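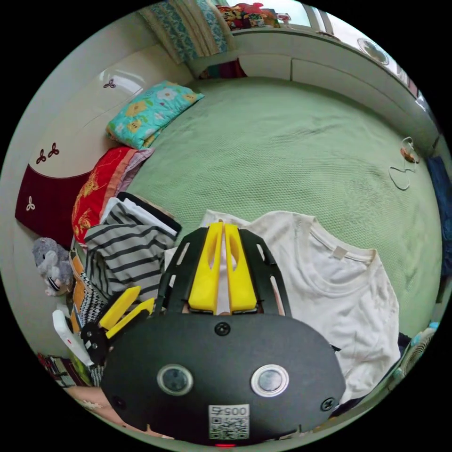
Figure 9. Hand-held gripper 0057 over a T-shirt laid flat, yellow fingers close together.

4.2 Fault: fingers do not reopen after a grasp

Applies to the Zudard hand-held gripper, all units with slotted finger arms.

Symptom: the trigger returns but the fingers stay closed, or open only part of the way. The fault was first logged at Dikham in January, during garment folding, after 1,097 cycles on one pair of fingers. Thin cotton had been drawn into the slot of the left arm.

CAUTION: Do not pull the cloth free while the trigger is held. The fingers can snap shut with a force of up to 9 N.

1. Stop recording and release the trigger.
2. Switch the unit off. Wait until the indicator light goes out.
3. Support the housing from below - keep your hand clear of both lenses.
4. Ease the fingers apart by hand and lift the cloth out along the slot.
5. Check both arms for loose threads. Remove any with tweezers.
6. Switch on and run 4 empty open-and-close cycles.
7. If the fingers still stick, fit a new pair (section 4.4) and repeat step 6.

Note: Recalibrate after any finger change. Recordings made between the fault and recalibration must be marked invalid.

Report repeat faults to Elias Haddadin, Rativden service desk, quoting the number on the housing label.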